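Ticket: rain gauge at Prundton station reports less than the manual gauge
Product: Flotard tipping-bucket gauge with Antunes logger
Opened by: Faith Mugo
Status: resolved, kept open for comments
Priority: normal

Hello support team,

I look after the weather station at Prundton and I send the daily rainfall to our regional forecast desk. Since January the automatic gauge gives lower totals than the manual gauge beside it. I attach the images first and then my question.

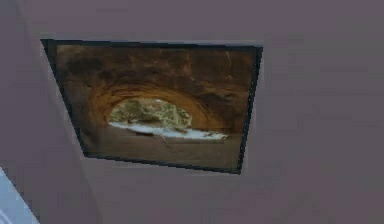
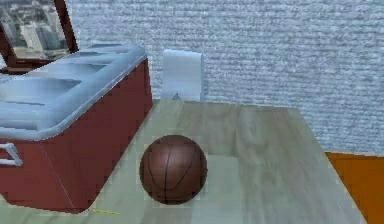
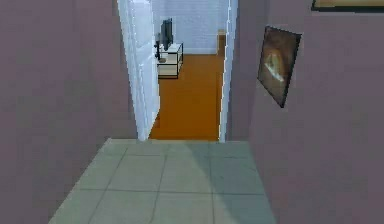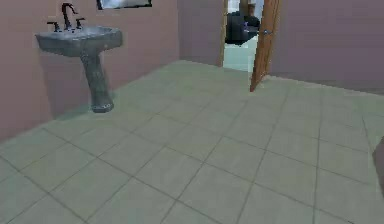 Question from the reporter: Why does the automatic gauge show less rain than the manual gauge, when both stand in the same enclosure?

Reply from Workix support: The most common cause is a partly blocked funnel or a bucket that does not tip freely. Water then stays in the funnel, or the bucket stops between its two positions and some tips are lost. Please clean the funnel and the filter first, and after this run the pour test from the manual. Do not turn the calibration screws before you have done both.

Comment by Faith Mugo:
Thank you for the quick reply. I want to give more detail, so that we do not look in the wrong place. In the last rain event the manual gauge had 23 mm and the logger had a clearly smaller total. In light rain the two gauges agree well. The difference comes only when the rain is strong. I read the manual gauge every morning at the same hour, and I checked that the logger closes its day at this hour also. The clock of the logger is correct.

The battery is good and there are no gaps in the temperature or the pressure, so I do not think that the logger was off.

Reply from Workix support:
The detail about strong rain is useful. Every tipping bucket loses a little water in strong rain, because water still falls in while the bucket is moving. The logger has a correction for this, but it is a setting and it can be off. Please send us these values from the rain channel page:

Input type
Debounce time
Intensity correction
Firmware number

Please also make the pour test with 1,000 ml of water, slowly, through the small nozzle. Write down how many tips the logger has recorded at the end. For your model and funnel size the correct result is 100 tips, and anything from 97 to 103 is accepted.

Comment by Faith Mugo:
I made the test on Sunday, February 13, 2022, when the forecast was dry and I could mark the test period in the data without losing real rain. The first result was 82 tips. I was surprised, so I waited until the funnel was empty and started again with a new liter. The second result was also too low.

Then I opened the gauge. The filter was clean. Under the filter, in the narrow part of the funnel, there was a small nest of some insect, hard like dry mud. I had cleaned the filter before but I had never looked under it — my mistake. I removed the nest with a soft brush and warm water. The bucket moves freely and the bubble level is in the center.

Third pour test, after cleaning: 94 tips. Better, but still not inside your limits.

Settings as you asked:
Input type: pulse, reed switch
Debounce time: 250 ms
Intensity correction: off
Firmware: I could not find the number on this page. Where is it written?

Reply from Workix support:
Thank you, this explains most of it. With the nest in place the water could back up in the funnel and leave over the side of the filter seat, so it never reached the bucket. In light rain the narrow opening was enough, and this is why your two gauges agreed on those days.

The 94 tips are a second problem. A debounce time of 250 ms is too long for this switch. When the bucket tips, the logger can ignore a good pulse. Please change it to 50 ms. Then set the intensity correction to "on" and choose the table for your funnel size. The firmware number is under System, at the bottom of the second page.

Please restart the logger after you save. The new debounce time is not used before the restart, although the page already shows it.

Comment by Faith Mugo:
Changed and restarted. The pour test now gives 99 tips, and a repeat gave 98. The firmware is version 3.

I have one more point. The old values are already in our monthly table. Can the logger correct them back in time?

Reply from Workix support:
No, the correction works only on new data. The lost water was not recorded, and a fixed factor would be wrong for the light rain days. We suggest that you use the manual readings for the affected days and mark the automatic values as suspect. Keep the raw file unchanged.

Comment by Faith Mugo:
I will do it this way. I have put the flag on all days from the first difference until the cleaning, and I told the forecast desk which days to replace. The three pour tests before the change of settings, and the two after it, are also marked, so that the water is not taken as rain.

We had rain two nights later. The manual gauge and the logger were less than half a millimeter apart. I added "look under the filter" to our station checklist. You can close the ticket from my side — but please leave the comments open for one month, in case the difference returns with the next heavy rain.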